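# About Wollesetti

Wollesetti supplies and supports robotic workstations for research groups, colleges and product development teams. The company was founded by Corentin Moulin and Leonora Agbayani, who had previously worked together on teaching equipment for technical colleges. Mr Moulin is responsible for engineering and Ms Agbayani for customer services and training. The company employs 64 people in 2 offices.

## What we offer

Our principal product is the Doketti workstation, a single-arm kit intended for work in furnished rooms such as kitchens, utility rooms and small laboratories. Each kit contains the arm, a gripper, a mounting frame, the cameras and their supports, a computer, and the cabling needed to connect them. It is delivered assembled as far as transport allows. Customers who already own a suitable arm may order the frame, camera supports and software separately, under the name Doketti Base.

The Abella software is included with every workstation. It records what the arm and the cameras do during a task, keeps the recordings in order, and allows them to be replayed and checked. Abella may be used on any number of computers at the customer's site, and recordings remain the property of the customer. An export tool for common file formats was added in November and is provided at no further charge to all existing licence holders.

Sakitz is our service agreement. It covers a yearly inspection, replacement of worn gripper parts, software updates and access to the support desk on working days. Customers without a Sakitz agreement may still book an engineer, although agreement holders are given priority.

## Installation and training

An installation normally takes two days. On the first day our engineers secure the frame, fit the arm and cameras, and run the cables. The second day is given to calibration and to a supervised session in which the customer's own staff operate the arm. We ask that a person who will use the equipment every week be present on both days.

Before delivery we request a floor plan and a short list of the tasks the customer has in mind. Leonora Agbayani's department reviews these and will say plainly if the workstation is not suited to the purpose. Loads above the arm's rated limit and outdoor use are outside what we are able to support.

Training courses are held at our main office for groups of up to six. The introductory course deals with safe operation, daily checks and recording. A second course, for those who have used the equipment for some months, deals with camera placement and the care of the gripper. Certificates of attendance are issued on request.

## Our approach to safety

Every workstation is supplied with a written risk assessment for the room in which it is to be used. The assessment is prepared by our engineers and signed by the customer before the arm is switched on. Should the equipment later be moved to another room - even within the same building - a new assessment is required, and we are glad to assist with it.

## Support desk

The support desk answered 1,379 enquiries in the last full year. Almost 64 per cent concerned camera settings, and for that reason the camera section of the handbook has been rewritten with clearer diagrams. Printed copies of the new edition are sent with each order. Enquiries from schools and colleges are dealt with by the same engineers who carry out installations.

This page was last revised on Friday, February 7, 2020.
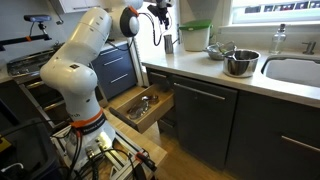 Room layout is the subject on which prospective customers most often seek our advice. The position of the arm should be settled before any other decision is made, as it determines which surfaces and cupboards can be used in a task. In a kitchen, a tabletop mounting such as this one, with the gripper above the counter and an open drawer of metal utensils between the counter and the arm, brings two working heights into a single arrangement. Where drawers are to form part of the work, the plan sent to us should show them both closed and fully extended, with the floor space that remains. Plans may be sent by post or handed to an engineer during a site visit, and a written reply is provided in either case.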